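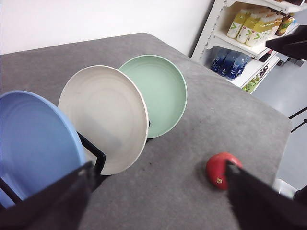

December, after lunch. Rack trial, continued. The black Prydderch rack has been on the grey table since morning and I have so far formed opinions about its feet. Plates in on edge: blue, cream, green. Skiron want to know whether the slots suit this size. They suit it if you like a plate that leans.

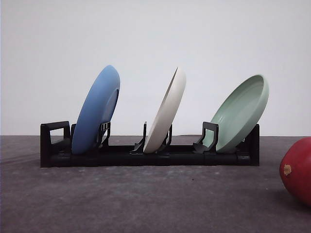 Haf Phillips
Bench notes, kitchenware

Load count stands at 1,036. Target for the day was 1,151, set by someone who has never dried up. Middle prongs still springy. Table wants a wipe, see also last month's entry, and the one before.

Tried the cream bowl for fruit, as the Funderton people keep asking if it counts as crockery or décor. It held a pomegranate. I've put "both" on the form.
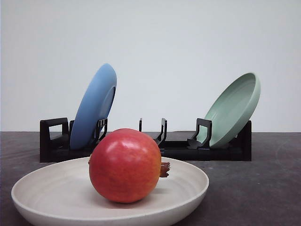

Myfanwy Yorath thinks we should stop testing with plates alone, as no household she knows owns only plates, and wants mugs and a colander in by the next round. Fair. She can bring the colander.

4.40: plates out. End loops good to lift by, base a pig to clean between the slots. Old toothbrush works. Ask Khoa about the other 100 clips.

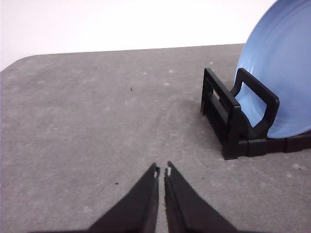 Rack, blue plate on.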